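Packing notebook, small mixed parcels
Monday, started after lunch

Purpose

Work out a packing order for the small yellow box that can be written on one page and used by anyone on the Gerwood parcels. Up to now each of us has done it our own way and the boxes have come out different every time. Two complaints from the Preslow shop last round: one bottle that had worked its way to the bottom and leaked into a soft toy, and one box with the flaps bowed so badly that the tape let go along one side.

Only packing today. Labels and paperwork are on the Riviere pages, further back in this book.

Room

Used the bedroom with the checked cloth again. The long bench is still taken up with the Dumano returns and I did not want to move them twice. The pink checks are a busy background, and white things are easy to lose against them, especially near the printed girl. Should have put a plain towel down on one side for the small parts. Did not think of it until the end.

The lavender cloth got pushed back out of the way. Left the shelf as it was, books and toy figures included. None of that is going in.

Things to be packed

Pink plush toy
Small white bottle, blue label
Item in glossy blue plastic, stays in its wrapping
White power adapter
Small white rectangular box
Off-white block, rounded corners
Yellow packing tape for closing

The block has a tiny dark nick near one corner. I am writing it down so that nobody puts it against the packing later. It goes in as it is.

Order tried first

Plush, bottle, then the hard things on top. This is what most of us do, I think, and it feels right while you are doing it. The plush fills the bottom and everything sits nicely on it. Then you close the flaps, turn the box on its side, open it again and the hard pieces have all slid to one wall with the bottle underneath them.

Repeated it with the bottle leaned on the plush, which is how it tends to end up if you drop it in without looking. Same result, a bit slower. A leaning bottle has nothing behind it and goes over on the first tilt.

Third go, stood the bottle in the corner with the plush pressed up to it. Better. The cap stayed up through two turns and went over on the next one, when I set the box down harder than I meant to. 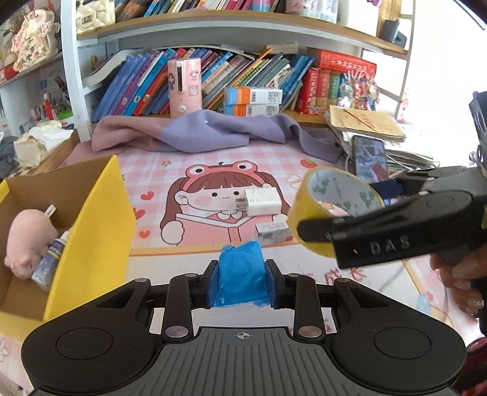
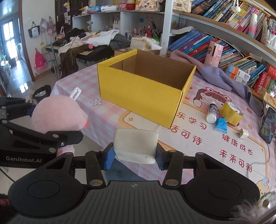 The pink plush and the yellow box, with the checked cloth under both.

Order that worked

1. Open all the flaps and fold them fully back. The inner faces are bare brown card and catch on plush fabric if they are left half up.

2. Block first, flat on the base, broad face down, pushed into a corner. It is the one thing that does not mind being under everything else.

3. Small white box next to the block, same wall. If there is a gap between them, close it with folded paper. Do not use the adapter as a wedge. I did, and it marked the side of the white box.

4. Adapter in its own fold of paper, prongs facing the wall of the carton. Goes in the opposite corner.

5. Blue-wrapped item upright between the two groups. The plastic is slippery and it creeps. A strip of paper around the middle is enough to stop it.

6. Bottle upright beside it, cap up, label facing in. Check the cap by hand before it goes in, and put it in a small bag. We said we would do this after the Preslow complaint and then only did it for a week.

7. Plush last, on its back, pressed down gently so the sides spread and hold the rest. Keep the fabric tag on top and flat. If it is folded underneath it stays creased, and the shop does notice.

8. Close the flaps without forcing them. If the plush pushes them up, take it out and turn it. Leaning on the lid is how we got the bowed flaps.

Turned the closed box onto each side, then upside down, and opened it. Bottle still upright, adapter still in its corner. The blue-wrapped item had shifted slightly. Did it all again from empty with the same result, so I am calling this the order until someone finds a better one.

Weight

Finished box, taped: 1,679 g on the kitchen scale. The carton of books for Riviere was 2,589 g on the same scale, for comparison, and that one needs the heavier tape pattern. The yellow box does not.

The scale drifts when it has been left on. Zero it each time. I took the first reading without zeroing and have crossed it out.

Tape

Yellow tape throughout. One strip down the center seam, lapping 70 mm down each end wall. Tried a longer lap at 98 mm and could not see that it held any better. It also runs over the place where the label has to go on the end wall, so staying with the shorter one.

The tape and the box are close enough in color that it is hard to tell by looking whether the seam is properly covered. Run a thumb along it. On one box I had missed the seam by a finger's width at the far end and only felt it when I picked the thing up.

Fold the end of the tape under itself when you put the roll down. I spent longer than I want to admit looking for the end, scratched it up with a nail and tore off a thin sliver down one side, then had to go around the roll twice before it came off at full width again. There is a spare dispenser in the Dumano crate. It fits the wider rolls and I have not tried it with these.

Press the tape from the middle outward. Pressing from one end leaves a ripple over the join in the flaps.

Paper

Used plain packing paper, crumpled once, opened and folded. Balled paper took up too much room and sprang back under the lid. Tissue is no good for this except around the plush, where it does nothing useful anyway.

Tried one box with a torn-up old envelope in place of the packing paper. It works as a wedge but leaves bits of gum on the blue plastic. Would not do that on anything going to a customer.

Things that went wrong

Lost the adapter for a few minutes. It was on the cloth, on the cartoon girl's face, white on a pale print. See the note about the towel.

Put the plush in before the bottle on the second full run, out of habit, and had to start over. The written order needs to be on the wall at eye level. Having it in this book is no help when both hands are busy.

The cloth slides when the box is pushed across it and drags everything else along. Lift the box to turn it. Someone suggested clipping the cloth at the corners, which would be fine, but the clips are all on the other job.

The box edges scuff easily and the scuffs show brown through the yellow. Two cartons from this batch had a rough rim along one side before I had done anything to them. Put those aside for samples. If they are all like that in the next delivery I will write to the supplier.

Still open

Whether the blue-wrapped item could lie down. Upright, it takes up the middle of the box and decides where everything else goes. Flat on the block might be simpler, but I am not sure the wrapping will take the plush and the lid pressing on it for a whole trip.

Whether the adapter should go in the small white box. There may be room. Need to ask Riviere if the white box can be opened at our end or has to arrive closed. Leaving it shut until we hear.

Whether we want the plush bagged. Preslow asked for less plastic. Gerwood asked for everything bagged. For the moment: Gerwood boxes get the bag, Preslow boxes get a turn of tissue, and the box lid is marked inside with a G or a P in pencil.

No drop test yet. Turning by hand is gentle compared to a van. Would like to do a few from bench height with a filled water bottle standing in for the real one, outside or over the tray.

To do

Write out the eight steps in large letters and tape them up by the shelf.
Plain towel for small parts, leave it folded with the cloth.
Small bags for the bottles, next size down from the ones we have. The present ones bunch up at the neck.
Return the Dumano crate so the bench is free again.
Copy the tape lap onto the Riviere page, which still has the old one.
Book carton pattern needs its own entry. I started it on a loose sheet and the sheet is inside the back cover.

Left at the end of the afternoon: one finished box by the door, marked G, and the scuffed cartons flat behind it. Tape roll is on the shelf with its end folded under. Packing paper is down to the last few sheets.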